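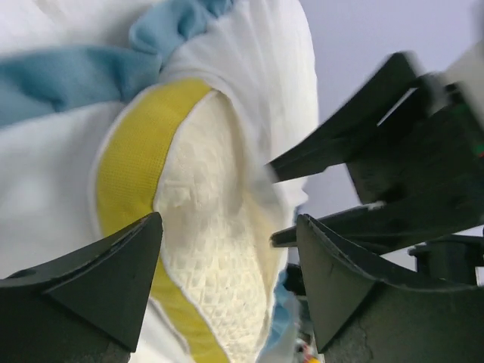

How to Run the Diaper Folding Station on Open Day

These instructions are for staff hosting visitors at the Wullbridge laboratory in August. Please read them in full before your first group arrives. Each group has at most 12 visitors, and 2 staff members must be present at all times.

Before the group enters

1. Collect the key to Room 296 from Benedita Fonseca.
2. Put one disposable diaper within reach of both arms, and keep spare diapers on the cart.
3. Move both arms to the start position and check that the grippers open and close fully.

During the demonstration

1. Ask visitors to stand behind the floor line.
2. State that the task is to fold a soft item using two arms. Keep this introduction short.
3. Start the Amaral program from the operator desk. Do not reach into the work area while the arms are powered.
4. If the diaper slips or a gripper catches the lining, press Pause, open both grippers and begin again with a new diaper. Visitors may be told what went wrong - such questions are welcome.

After the group leaves

Return the arms to the start position and record the number of attempts in the station log. Faults should be reported to Hélder Torres at extension 639 before the next group is admitted.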